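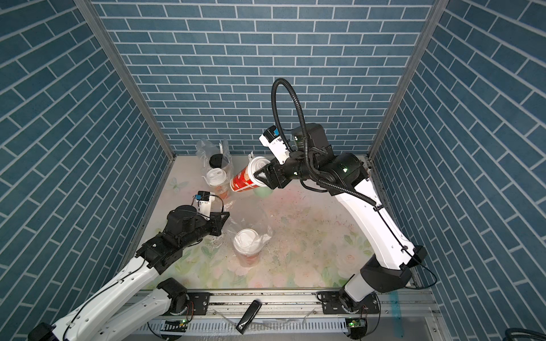 Take part in the Fashola study: building a daily walking habit

We're looking for 302 adults to join a study on how people turn a short daily walk into something they do without having to talk themselves into it. If you've ever started a walking routine in January and lost it by April, you are exactly who we want to hear from!

The study is called Fashola, and it is run by the habits team at Tenerance, a small research group based in Brandport. We've spent the last two years asking why some prompts stick and others get ignored (the sticky note on the fridge, the phone alarm you swipe away half asleep), and now we get to test a few of them side by side with a much bigger group. We can't wait to get going.

Who can join

You can sign up if you:
- are 18 or older
- live in Brandport or the surrounding county
- currently walk for exercise less than twice a week
- have a phone that can receive text messages
- have not been told by a doctor to avoid moderate exercise

You don't need to be fit, own special shoes, or have any interest in step counts. Dog owners are welcome, though walks you already take with the dog won't count toward the study.

What you'll do

First comes a 45-minute intake visit at our office. You'll fill out a few questionnaires about your daily routine, and one of us will sit down with you to pick a time and place for your walk. After breakfast, straight off the bus, during a kid's soccer practice, whatever fits your life.

Then you'll be placed by chance into one of three groups. Each group gets a different kind of prompt, and we can't tell you ahead of time which one you'll be in. For the next 12 weeks, you aim for a 30-minute walk each day and reply to one short text every evening at 7 p.m. Missed a day? Please tell us anyway. Those days are some of the most useful ones we have, and no one is going to scold you.

At the end there's a phone interview, usually shorter than the intake visit. We'll ask what helped, what annoyed you, and whether you plan to keep going.

What you'll get

Everyone who completes the intake visit receives a $40 gift card, and there's a second $40 card after the final interview. You can have bus fare or parking covered for your visit too. If you'd like, we'll send you a plain-language summary of the results when they're ready.

Your privacy

Your answers are stored under a code number, separate from your name and contact details. We don't track your location. You can leave the study whenever you want, without giving a reason, and you keep any gift card you've already received.

How to sign up

Call or stop by the Tenerance front desk and ask for the Fashola study, or fill out the interest form on our website. Garba Adeyemi, our study coordinator, will get back to you with a few screening questions and a choice of visit times, including early mornings and evenings. Intake visits begin in April and continue until all places are filled.

If you took part in our earlier Condum study, thank you again! You're welcome to apply for this one as well. Just mention it on the form.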